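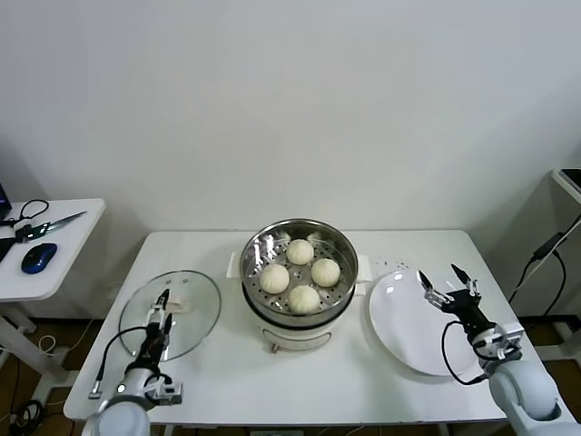

冷冻包子需要先解冻再上锅蒸吗?

冷冻的熟包子不必解冻,从冷冻室取出后直接放入蒸笼,冷水起蒸,时间按第4.6节的表选取。冷冻的生坯须先解冻并完成二次醒发,再按第4.3节操作。

第4章 蒸制包子与馒头

本章适用于Koveo电蒸锅配不锈钢蒸笼的使用方式。煮、炖、火锅等功能见第5章。首次使用前须完成第2章所列的清洗和空蒸步骤。

4.1 放置与准备

1. 将锅体放在平整、干燥、耐热的台面上。台面不得有明显倾斜,锅体底部的支脚应全部着地。
2. 锅体与墙面、柜门之间留出空隙。上方不得有吊柜、搁板或悬挂的织物,蒸汽会使木质板材变形起泡。
3. 检查锅体外壁、底部和电源插口,应无水渍。
4. 检查蒸笼底板。蒸孔应全部通畅,不得有干结的面屑或纸屑。
5. 检查玻璃锅盖。盖沿金属圈无松脱,玻璃无裂纹,盖钮螺丝无松动。
6. 准备隔热手套一副、长柄夹或筷子一双、平底盘一只。盘子宜大于蒸笼底径,预先放在锅体旁边伸手可及处。

注意:锅盖取下后应平放在台面空处,不得竖靠在锅体或墙面上。刚离锅的热锅盖不得放在湿冷的台面或金属水槽内。

注意:不得使用延长线,不得与其他大功率电器共用插座。

4.2 加水

1. 取下蒸笼,向内锅注入清洁的饮用水。水位应在内锅壁的MIN线与MAX线之间。
2. 蒸制时间不超过12分钟的,水位到达MIN线以上即可。时间较长的,加至MAX线。
3. 用干布擦净锅口一圈和锅体外壁。
4. 放回蒸笼。蒸笼底沿应平稳落入锅口,用手轻压四周,不应有翘动。

说明:水位过高时,沸水会从蒸孔溅起,包子底部发黏。蒸制时如听到笼底有连续的拍水声,应关机,待沸腾停止后倒出部分水。

说明:水质较硬的地区,建议使用过滤水。连续使用硬水会在内锅底部形成白色水垢,延长煮沸时间。除垢方法见第7章。

警告:不得在无水状态下开机。本机的防干烧保护仅用于意外情况,不得作为蒸制结束的控制手段。

4.3 面坯的准备

本节以发酵面团制作的有褶包子为例。馒头、花卷的处理方法相同,不同之处另行注明。

1. 面团和好后静置发酵。体积明显增大,用手指蘸干粉插入,孔洞不回缩,即可进入下一步。
2. 取出面团揉压排气。切开面团,断面应细密,无大气孔。
3. 分剂,擀皮。皮的中间略厚,边缘略薄。
4. 包馅,收口。褶子应捏到面皮边缘以内,收口处捏紧,不得沾到油脂或馅汁。沾油的收口在蒸制时容易张开。
5. 将生坯放在垫纸上,盖上潮湿的纱布,进行二次醒发。
6. 醒发完成的标志:生坯表面轻按后缓慢回弹,拿在手中有轻盈感。

按压后立即弹回,说明醒发不足。按压后不回弹,或表面出现细小气泡,说明醒发过度,应立即上锅,蒸制时间不变。

说明:室温对醒发时间影响很大,应以面坯状态为准。冬季可将蒸笼放在盛有温水的内锅上,盖上锅盖,在不通电的情况下醒发。水温以手背接触不烫为宜。

说明:馒头的二次醒发应比包子充分。馒头没有馅料支撑,醒发不足时内部发硬,表面出现深色死面斑块。

说明:馅料含水较多时(白菜、西葫芦、萝卜等),应先加盐静置并挤去水分,再与肉馅混合。调好的馅料在冷藏室静置后较易包制。

4.4 装笼

1. 在蒸笼底板上铺垫材。可用材料为硅油纸、浸湿拧干的纱布、硅胶垫。使用整张硅油纸或硅胶垫时,垫材上应有孔,不得将蒸孔全部遮盖。
2. 也可将硅油纸剪成小块,逐个垫在包子底部。这种方式对蒸汽的阻挡最小,推荐使用。
3. 不铺垫材时,应在底板上薄刷一层食用油。油量以擦拭后无流动为准。
4. 将生坯放入蒸笼。生坯之间、生坯与笼壁之间各留2厘米以上。
5. 各生坯大小应接近。大小不一时,蒸制时间以最大的为准。
6. 盖上锅盖,转动半圈,确认盖沿与笼口贴合。

注意:不得为多放生坯而叠放。需要增加数量时,分批蒸制。未上锅的生坯应盖好后放入冷藏室,以减缓发酵。

注意:垫纸或纱布的边角不得伸出笼口。伸出的部分会使锅盖不能贴合,纱布还会将冷凝水引到锅体外壁,流入控制区域。

说明:包子蒸熟后体积增大。装笼时若感觉稍空,通常为合适的间距。

4.5 开机与蒸制

1. 确认旋钮或按键处于关闭位置,再插入电源。
2. 选择蒸制档。
3. 设定时间。时间从水沸、蒸汽自盖沿连续冒出时起算。无定时装置的型号,请另用计时器。
4. 有定时装置的型号,单次最长可设60分钟。本章所列食物均不需要用到该上限。
5. 蒸制过程中不得开盖。
6. 时间到后关闭电源,拔下插头。
7. 不开盖,静置三分钟。
8. 戴隔热手套,将锅盖远离身体的一侧先抬起,使蒸汽朝外排出。将锅盖在笼口上方稍停,让盖内的冷凝水沿一侧流回内锅,再移开。
9. 用夹子或筷子从包子底部两侧托起,移到盘中。不得夹住褶子向上提。

警告:蒸汽温度很高,看不到白雾的区域同样可能烫伤。开盖时脸部和手臂不得位于锅口正上方。

警告:蒸制中和蒸制结束后,蒸笼壁、锅盖金属圈和内锅均处于高温。搬动时只可握持锅体两侧的把手,并应先取下蒸笼。不得在内锅盛有沸水时移动整机。

冷水起蒸与沸水起蒸

冷水起蒸时,面坯随水温升高继续膨胀,适用于醒发正常或略欠的生坯,也适用于冷冻熟包子。沸水起蒸时,面坯表面很快定形,适用于醒发已到位、褶纹需要保持清晰的包子。

采用沸水起蒸的步骤如下:

1. 单独加热内锅,直到水沸。
2. 关闭电源。
3. 戴手套,将已装好生坯的蒸笼放上锅口。
4. 盖好锅盖,重新接通电源,开始计时。

注意:放上蒸笼的动作应平稳,双手同时放下。不得先放一侧再推入。

4.6 蒸制时间

下列时间以蒸汽连续冒出后起算,适用于单层蒸笼。

小号鲜肉包(生坯):12分钟
小号素馅包(生坯):10分钟
大号鲜肉包(生坯):18分钟
豆沙包、奶黄包(生坯):12分钟
馒头(生坯):15分钟
花卷(生坯):12分钟
冷藏熟包子复热:6分钟
冷冻熟包子复热:15分钟

说明:首次蒸制某种包子时,建议取出一个掰开检查。肉馅应全部变色,中心无粉红,面皮内侧无半透明的生面层。未熟的应放回,加盖再蒸三分钟后复查。

说明:高海拔地区水的沸点降低,蒸制时间需延长。本机不适用于海拔4,000米以上的地区。

4.7 中途加水

蒸制时间在表列范围内时,一般不需要加水。连续蒸制多批时,应在每批之间检查水位。

1. 关闭电源,等待沸腾停止。
2. 按第4.5节第8步的方法开盖。
3. 戴手套取下蒸笼,放在盘子或耐热垫上。
4. 沿内锅壁缓慢加入热水,至所需水位。
5. 擦干锅口和锅体外壁,放回蒸笼。

注意:不得透过蒸笼蒸孔加水。不得向已经烧干的内锅加入冷水,应先断电并自然冷却。

4.8 盛放与保存

1. 包子移入盘中后,彼此分开放置。刚出笼的面皮较黏,贴在一起时容易撕破。
2. 底部有垫纸的,放置片刻后再揭。揭纸时将包子侧放,纸从边缘向中间揭起。
3. 不立即食用的,晾至不烫手后装入密封袋或带盖容器,放入冷藏室。肉馅包子不应在室温下长时间放置。
4. 需要冷冻的,先将包子分开平摊在盘中冻硬,再装袋,排出袋内空气,袋外注明馅料。

说明:包子在热的状态下封入袋中,袋内积水会使表皮发黏,复热后有水泡。

4.9 使用后的处理

1. 拔下插头,待各部件完全冷却。
2. 倒出内锅余水。倒水时从没有控制面板的一侧倒出。
3. 取出蒸笼,浸泡在温水中,待面屑变软后用软刷沿蒸孔刷洗。从底板背面向正面再刷一遍。
4. 用中性洗涤剂和软布清洗锅盖、蒸笼内壁。盖沿金属圈与玻璃的接缝处用软刷清理。
5. 锅体外壁用拧干的湿布擦拭,再用干布擦干。锅体不得浸水,不得放在水龙头下冲洗。
6. 各部件完全干燥后再叠放收纳。锅盖不宜盖严,可反扣在蒸笼上,中间垫一层干布。

注意:不得使用钢丝球、含氯清洁剂或研磨粉。镜面笼壁出现划痕后不影响使用,但更易附着水渍。

说明:蒸笼内壁出现彩虹状或淡黄色痕迹,为加热后的正常现象,可用稀释的白醋擦拭,再用清水冲净。

4.10 常见问题与处理

现象:包子表面塌陷、起皱。
可能原因:醒发过度;关机后立即开盖;面粉筋度过低。
处理:缩短二次醒发;关机后静置再开盖;更换中筋面粉。

现象:表面有水泡或湿斑。
可能原因:锅盖冷凝水滴落。
处理:用干净的干纱布包住锅盖内侧,四角在盖钮上方扎紧,不得下垂。装笼前擦干锅盖。

现象:底部发黏、破皮。
可能原因:水位过高;垫材不透气;出锅后在笼内放置过久。
处理:降低水位;更换有孔的垫材;静置结束后尽快取出。

现象:收口张开,馅汁流出。
可能原因:收口沾油;馅料过多;馅料出水。
处理:减少馅量;按第4.3节处理馅料。流出的馅汁会进入内锅,该锅水应倒掉,不得继续用于下一批。

现象:褶纹模糊。
可能原因:面团过软;醒发过度;冷水起蒸时间过长。
处理:减少和面用水;改用沸水起蒸。

现象:面皮发黄,有碱味或酸味。
可能原因:碱或泡打粉过量;发酵过度。
处理:减少用量或改用酵母;面团有明显酸味的不宜再用。

现象:蒸汽从一侧大量冒出。
可能原因:锅盖或蒸笼未放正;垫纸夹在盖沿;锅体倾斜。
处理:关闭电源后重新放置。确认台面水平。

现象:长时间不沸腾。
可能原因:档位选择错误;内锅底部水垢过厚;插头接触不良。
处理:检查档位;按第7章除垢;更换插座后再试。仍不正常时停止使用,联系售后。

4.11 配件更换

蒸笼底板变形、蒸孔边缘出现毛刺、锅盖玻璃有裂纹时,应停止使用该部件。更换件应与锅口尺寸一致。Verero硅胶垫可裁剪使用,裁剪后边缘距笼壁应留有空隙,便于蒸汽上升和取放。

订购配件时请提供机身底部铭牌上的型号。不同型号的锅盖直径接近但不通用,不得强行扣合。

本章修订日期:2026年8月26日
修订:Shanthi Samarakoon

下一章:第5章 煮与炖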